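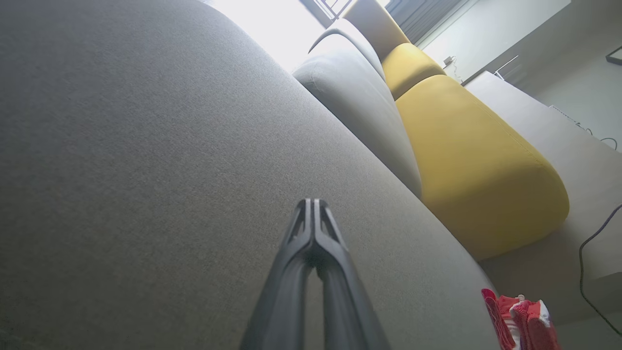

The Robot Does the Cushions Now

Opinion
September 23, 2020

Print this article | E-mail to a friend

I clean and turn over furnished rentals for a company called Levasent. Been there 8 years. Since June we have had a machine on the crew. Zarden makes it, or leases it, the paperwork says both. It does sofas. Picks up cushions, sets them back, moves on.

Gray sofa, yellow cushions, white cabinet. If you have done this job you know that living room. We have 43 units and most of them could be the same one. Which is why they picked us for the robot, I guess. Same sofa, same cushions, teach it once.

Except people live in them. Cables on the floor. A plug and cable hanging off the wall socket. A sneaker right up against the sofa. That's what a room looks like at ten in the morning and the machine has to deal with it, or I do. Mostly I do.

So here is my beef. I don't hate the thing. My back likes it fine. Bending over a low sofa all day is how I got the back I have. What I hate is what happened to the day around it.

Used to be two of us to a unit. One on the kitchen, one on the front room, radio on. You talked. You learned stuff, like which solvent kills the finish on a cabinet. Now it's one person and one machine. Quiet. I go ahead of it and pick up cords, shoes, whatever is down there, then I go behind it and fix the cushion it put in sideways. There is no line on the time sheet for that. The time sheet says "sofa: automated." Zero minutes. I asked about it twice.

The office loves a number. The one they put on the break room wall was 767, as in cushions placed in a month. Great. How many did I turn around after? Not on the wall. Who walked in front of it clearing the floor so it could get to 767? Also not on teh wall.

And they cut the second person. Nobody got fired exactly, hours got "rebalanced." A woman I worked beside for years went over to Rocha, the laundry outfit, for less money. The lease on the machine costs the company nearly 200 dollars a week, I'm told. I would have liked to see the two figures next to each other before it was decided. Would have liked to be in the room.

What I want is not much. Put the prep on the clock. Picking up cables is work. Fixing after the machine is work. Let the people who run it say when it isn't worth running, some rooms are faster by hand and we know which ones at the door. And give us back a partner on the big units. Skevano across town runs the same kind of machine and kept its crews in pairs, so don't tell me it can't be done.

They say the next version will do beds. Fine. Ask us first this time. We could of told them about the sofas.

The writer works in rental housekeeping.

Reader comments (3)

mopbucket: Same at my place but with floor machines. I spend half the shift moving chairs for it. Prep time is off the clock here too.

Dale_on_4th: You signed on to do a job and the job changed. Happens to everybody. Agree about the time sheet though, that one is just wrong.

twoshifts: "Radio on." Yes. I miss that more than I thought I would.

Contact us | Copyright 2020, all rights reserved | Back to top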